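Filed under: Days Out / Home & Garden / Crafts
84 shares | 18 comments

Two Hours Among the Silk Roses: The Ladero Open House

April 15, 2025

I went to the Ladero open house because it rained. I had plans for a real garden, with real mud, and when those fell through I drove out past Kushnir to look at flowers that have never been rained on in their lives.

Ladero occupies the back half of a long brick building on the Vusley road. The front half is a tile showroom, and the sign for the tile showroom is much bigger, so I spent my first few minutes being offered grout. If you go in September, when they open the doors again, walk down the left side of the building and look for the green door. There is a bell. The bell doesn't work. Push.

Admission was free and came with coffee. The coffee tasted as though it had also been made to last.

The company has been in artificial flowers for 20 years and sells mostly to hotels, funeral homes and people with cats. You start in the stockroom, where the shelves run up to the ceiling and the catalog lists more than 2,000 stems. I had assumed there were perhaps six kinds of fake flower: rose, other rose, lily, the thing in dentists' offices, ivy, and fern. I was wrong, and I was shown in detail how wrong. There are tulips at every stage of giving up. There is a whole aisle of berries. There is a bin of single leaves, for people who have lost one.

The stockroom tour is slow, and our guide had strong feelings about ranunculus. I learned that you should never buy a stem without bending it, that cheap ones spring back like a fishing rod, and that the way to get rid of dust is a hair dryer on cool. I also learned that a "spray" has several heads on one stalk and a "pick" is short and goes into other things. I wrote all this down and will be unbearable at Christmas.

After the stockroom comes the part everyone was there for, the arranging room. You're let loose on a pile of stems and a vase and nobody stops you. A woman next to me had brought her own scissors, which I took as a declaration of intent. They were confiscated with great politeness. Artificial stems have wire in them and need cutters, and the cutters live on a hook, and you ask.

The line the shop was showing off this spring is called Dorine. It is a garden rose on a long stem, and the selling point is that each stem has flowers at different ages on it, open ones and a bud, the way a real branch would. The color is a pale peach that would go with any sofa ever made. Even the leaves have been thought about, with a bit of red in the small ones. I came prepared to sneer and left the sneer on the coffee table.
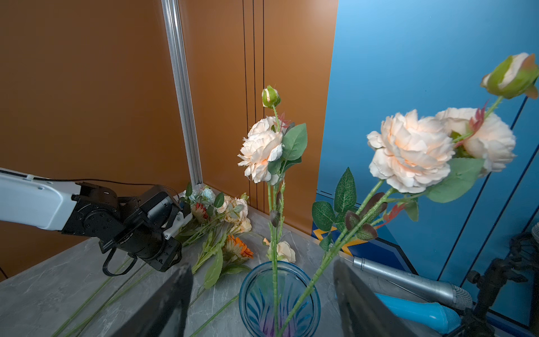
Long-stemmed roses, a blue glass vase, and plenty left over for the next attempt. 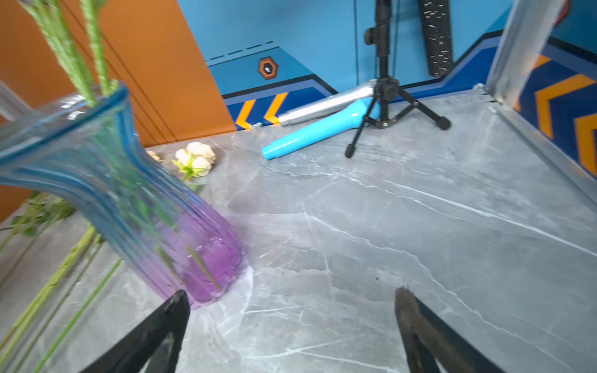

Getting a long stem to behave in a round vase is harder than it looks. One of mine stood up straight like a child in a school play. Its neighbor leaned over as if to hear some gossip. I took them both out, bent them, and put them back, and they resumed their positions. The advice from the floor was to cross the stems low down, inside the glass, so that they hold each other up. It works in the way that most advice works, meaning it worked for the person giving it.

The vase matters more than I had expected. Glass is pretty, especially when it goes from blue to purple as it gets toward the bottom, but it hides nothing. With real flowers you have water in there and everyone accepts the stalks. With artificial ones you have a bare vase with green plastic poles standing in it, and guests can work out the rest. The shop sells clear resin you can pour in to look like water. It sets hard overnight, and after that you own that arrangement for good. I thought about the peach roses, and about commitment, and put the bottle back.

Weight is the other problem. A long stem with a few big blooms at the top wants to lie down, and it will take the vase with it. Glass pebbles help. So does sand in a little bag, if the vase isn't see-through. So does cutting the stem shorter, though at those prices every inch feels like money hitting the floor.

My finished effort had height. I'll say that for it. I had ignored the smaller flowers completely, having been told that a beginner always uses too many, and ended up with something that looked like two people waiting for a bus. The woman without her scissors made a low, round, creamy thing that could have gone straight into a hotel lobby. She didn't seem surprised.

You can buy what you make. You can also take it apart and put everything back on the table, an option that was mentioned to me twice. I bought one Dorine stem, not in the sale, and a short piece of eucalyptus that was.

A few practical notes. Parking is shared with the tile people and fills up early. The restroom is through the stockroom, so allow extra time for getting distracted by berries. Children are welcome and there's a low table for them with daisies on it, though the afternoon I went it had been taken over by adults who wanted to sit down. The card machine was out of action until lunch. Bring a bag that's longer than you think you need, because a rose on a long stem does not fit in a hatchback with a passenger who wants to keep both eyes.

Would I go back? I think so, if only to see the winter range, which is apparently where the real money goes. Frosted everything, I was told, and a pine branch that takes a full day to fluff.

The eucalyptus is in the bathroom and doing well. The rose is in the hall, in a jug, leaning.

18 comments

Kushnir Road Reader: I went to the morning session and was told the opposite about crossing the stems. They had us make a grid across the top of the vase with clear tape and drop each stem into its own square, and mine has stayed put on a windowsill through two rounds of vacuuming. The tape doesn't show if the leaves sit low enough. I'd also skip the resin. I poured it into a square vase last year and got a bubble the size of a grape, right at the front, and there's no getting it out. Does anyone know if they'll have the Dorine in white by September? I asked at the counter and got a shrug and a catalog.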